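Home > Reviews > Grippers

Purkent two-finger gripper, tested as a pair
By Getsemaní Bañuelos
2024-02-03

We ran these on both arms with toy bricks, tape and other small items. 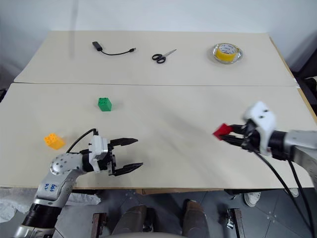

Fit and setup
Mounting took roughly 30 minutes for the pair. The screws are fine, but the printed guide skips the cable routing. Leave enough slack for the wrist to turn. I redid the left cable once.

Grip
The long fingers have serrated inner edges and taper toward the tips, so they get in between parts well. A toy brick held at the very tips stays put at low force. Scissors lying flat are harder, and we missed the handles more often than I liked. The Brolton pair we used until July had wider pads and did better on flat things, but it was clumsy with bricks.

Controller
The Plimon box has 2 ports and runs both sides. Force steps are coarse at the low end. Baltasar Sepúlveda ran 200 open and close cycles per side and saw no drift.

Price
We paid $300 each. Spare fingers are sold only in sets.

Rating: 4 out of 5. Good for small parts. For flat tools, look at Brolton first.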